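About the Zikorero Robotics Club

By the Zikorero club desk
11 December 2025

Zikorero is an after-school robotics club that does most of its building inside a computer. We write code for robot arms, we try that code in simulation, and when it behaves we take it down the hall to the bench and try it on something with real motors. Students from any grade in the school can join, and plenty of them walk in never having written a line of code (more on that below – it really is fine!).

We meet in the old drafting room on the second floor, the one with the long sinks. There are workstations along the window side, a bench with two small hobby arms at the far end, and a whiteboard that has had the same diagram of joint angles in one corner for so long that we now draw around it.

How we got started

The club grew out of a summer session one June, when a handful of students wanted to keep going with a programming unit that had ended too soon. They had one laptop that could run a physics simulator and a lot of opinions about how a robot ought to pick up a spoon. By fall there was a sign-up sheet, and by the next fall there was a room.

The name came from that first group too. They wanted a word that didn't mean anything yet, tried a long list of syllables out loud, and Zikorero was the one everybody could still remember the next day. It stuck, and so did the habit of naming things that way, so you will hear a few odd words if you visit.

What we do

The year is split into 3 projects, and everyone works on all of them at whatever level suits.

Seseck is the beginner project. You get a simulated arm, an empty table and one block, and you make the arm go to the block. That sounds small until you try it! Arms have a lot of joints, and there are usually many ways to reach the same spot, including some that go straight through the table. New members spend their first weeks on Seseck, and we love those weeks. Someone always gets the arm to tie itself in a pretzel, and then everyone crowds around to work out which sign got flipped.

Burkeo is the big one, and it's where most of our returning members spend their time. Burkeo is a set of kitchen and dining table scenes, and the robot's job is to tidy or sort what it finds. We work on picking things up, putting things down, and choosing what to move first when objects are crowded together. Students build the scenes themselves, which means deciding where every item goes, how heavy it is and how slippery. You learn a surprising amount of physics by making a plate that slides off a table every time you press run.

Zeng is our logging tool, written by students and patched by students ever since. Every time an arm attempts something in simulation, Zeng writes down the scene, the plan, and what happened. Last school year it recorded 2,433 attempts, and 763 of those were marked as clean grasps. We're proud of the second number, but we probably learned more from going through the rest of the log. Misses tend to come in families. There was a whole stretch where the gripper closed a little too early on anything with a thin handle, and it took two students a month of afternoons to find the timing setting responsible.

Why so much simulation?

Partly it's practical. A simulated arm can be reset in a second, it doesn't need a clear bench, and ten people can each have one at the same time. A beginner can drive it into the table at full speed and the only cost is a red error message. Our hobby arms, on the other hand, have plastic gears, and we know exactly what those sound like when they strip.

The other part is that students get to ask bigger questions. What if the cup were twice as heavy? What if the table had no friction at all? You can try that at four o'clock and be arguing about the answer by ten past. The arms we can load in the simulator are also much more capable than anything we could fit on our bench, so members get used to thinking about seven joints and a proper gripper early on.

We do take things to the hardware, though, and we don't skip that step. Code that looks perfect on the screen will often do something strange on the bench, and working out why is some of the best learning we do all year. Lighting changes, tables wobble, a servo is a few degrees off. Students keep a notebook of these differences (a paper one, by popular vote), and new members are asked to read it before their first bench session.

A look at Burkeo

The scene below comes from the kitchen table set. Long, thin objects like knives and forks lie almost flat against the table, so the fingers have to come down very close to the surface without hitting it. Tall objects bring a different headache – the arm has to plan its route around them. Members working on these scenes usually start by moving one object at a time, and then let the robot choose its own order. 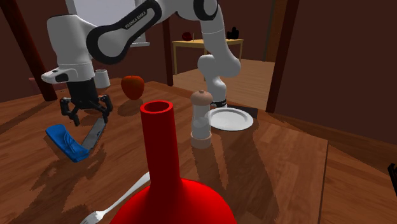 Burkeo table scene, in simulation: gripper open above the blue-handled knife, with the red vase at the front of the table.

Each scene gets a short write-up from the student who made it. The write-up says what the robot should be able to do there, what the builder expects to go wrong, and which settings were changed from the default. We ask for the guess about what will go wrong before the first run, and reading those guesses afterward is great fun. People are often right about the object and completely wrong about the reason.

How a meeting goes

Meetings last 80 minutes. We start standing up, with a quick round where anyone who is stuck says what they're stuck on, and someone who has been stuck on the same thing goes to sit with them. After that it's work time. It gets loud, in a good way. Near the end we put one or two runs up on the big screen, and the group watches and makes suggestions. Showing a run that failed is completely normal, and most weeks the failed ones get the longest discussion.

Older members teach a lot of what gets taught. A teacher is always in the room, but if you ask how to fix a collision warning you will most likely be pointed to a student two seats over. We've found that people explain things well when they only learned them last year.

Snacks stay on the sink side of the room, away from the keyboards. This is our strictest rule.

Competitions and open evenings

We enter a regional student challenge in the spring, in the simulation category, and we hold our own open evening in June. At the open evening, families can sit down and drive an arm themselves with a game controller, which is harder than it looks and very popular with little brothers and sisters. Last time the line went out the door and past the lockers.

Competing is optional. Some of our most active members have never entered anything and would much rather spend the spring making scenes or rewriting the part of Zeng that draws the charts.

Joining us

You don't need your own computer, and you don't need experience. If you like drawing, building, writing, or taking things apart to see what's inside, there is a job here that you'll enjoy. Scene building needs people with a good eye, the write-ups need people who can explain things clearly, and the bench always needs steady hands and a small screwdriver.

New members can start at any point in the year. Come up to the drafting room after the last bell, say you're new, and someone will set you up with Seseck and a block. Bring a notebook if you have one – there's a drawer of spare ones if you don't.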